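Vevdale Community Garden – Shared Equipment and Beds
Pre-season inspection, March

Scope: tool store, water supply, raised beds 1 to 15, compost bays. Mark each item OK, REPAIR or REMOVE.

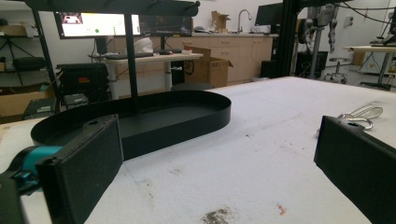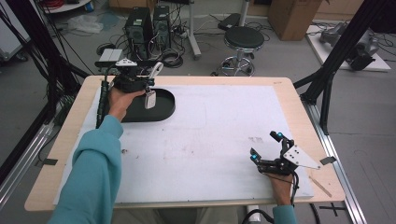 Both pictures: black oval tray on the white work surface.

1. Tiller (Barnano) – REPAIR. Tine guard bolt missing. Do not lend until replaced. Fuel cap seal OK.

2. Hand tools – OK, except 7 forks with split handles. REMOVE.

3. Hoses and couplings – REPAIR. Kwok coupling at the north tap weeps under pressure. Washer on order.

4. Rain tank, 3000 liters – OK. Lid locks. Overflow pipe clear. Label "not for drinking" faded but readable.

5. Raised beds – beds 4 and 11 REPAIR. Corner screws stand proud of the boards. Soil level in bed 11 is low on the path side.

6. Compost bays – OK. Keep turned material 30 inches from the fence – see last year's comment on rot.

7. Fertilizer storage – REPAIR. Vumico sacks stacked directly on the floor. Move to shelf. Lock OK.

8. Paths – OK. Loose edging near bed 9, reset during inspection.

Recheck items 1, 3 and 5 before the first Saturday work session.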